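Deck diary: the Flaswood rebuild, night one
Print this entry | E-mail this entry to a friend

Wed 20 June 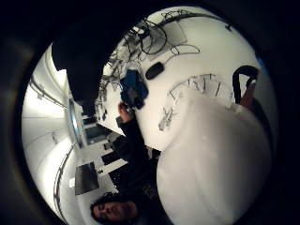

So I finally took apart the Flaswood deck. I've been saying I would since November, and tonight I had the whole evening free and no excuse left, so out they all came, every last card, into piles on the bed. The cat slept on the discard pile, naturally.

A quick catch-up if you skipped the last few entries (I wouldn't blame you, the one on sleeves went on a bit). I play Plirodero, mostly online and mostly badly, and my main deck has been Flaswood ever since I started. Flaswood is the green-and-gray faction with all the creatures that get bigger when they sit still. You put down a Mossback, you don't attack with it, it grows, you don't attack with it again, it grows some more, and by then the other player has usually killed you. I love it. I've lost over 200 ladder games with it and I still love it!

What set this off was Sunday's match against Haiyan Ren. She was on Lunus, same as half the ladder right now, with that horrible opening where they get a Tide Caller down early and draw an extra card every time you heal. And my deck heals constantly. I was basically filling her hand for her. By the time I got my first big creature out she had every answer in the game and was choosing between them. She was very nice about it, and afterward she asked me why I was running three copies of Warm Rain, and I opened my mouth and had nothing. They were in the starter list. I never took them out.

So Warm Rain is gone. All three. I felt weirdly guilty putting them in the box.

In their place I'm trying Yeom, the Root Keeper, who I pulled ages ago and never played, mainly because the card text scared me. It's a long one. As far as I can make out, if Yeom is on the board at the end of your turn, any creature that didn't attack gets its growth counter right away, and doesn't have to wait for your next turn like usual. That's a whole turn faster. Ha-rang Do swears it also works on creatures you played that same turn. I'm not sure I believe him, he's been wrong about timing before (the trap thing, I'm still sore about it), but I read it over and over and I think he may be right. If so it's a really silly card and I've been sitting on it like a fool.

Da-eun Ko thinks I should go further and drop the healing altogether. Her version has hardly any, just cheap blockers and then the giants, and she climbed quite a way with it last season. I tried her list for one evening and it made me so nervous. I like having a cushion. I'm keeping the two Hollow Logs for now and I don't care what anyone says.

Then there's the problem of the top end. I always want more giants. I had five in the old build, and that's how you end up staring at an opening hand you can't play. Tonight I cut one, put it back, cut a different one, put that back, made toast, and then took out Old Antler for good. It's the prettiest card I own and I'm going to miss it terribly. The art is so good, with the snow on its back. It just never does anything when it lands!

Played three games with the new version before bed. Lost the first one to a very fast red deck, which I'd have lost with any list. The second took 45 minutes (my thumbs!) and I won it, with Yeom on the board nearly the whole way and a Mossback so huge the number ran over the edge of its little box. Lost the third because I forgot Yeom needs the creatures to NOT attack, and I attacked with everything like a big excited dog.

Amna Jadoon messaged while I was playing to ask if I'm in for the doubles night. I said yes before checking who I'd be paired with, and it's Hae-won Na, who is far better than me and plays that slow Lunus control stuff. Flaswood and Lunus on one side might be quite fun, come to think of it. If her extra draws trigger off my healing too, then maybe I took Warm Rain out a week too soon. Ugh. I'll have to look up whether a partner counts as an opponent for that.

Still to sort: the sideboard, and whether I can stand to play only one Hollow Log. Bed now.

Contact | Copyright the author, please ask before reposting deck lists | Back to top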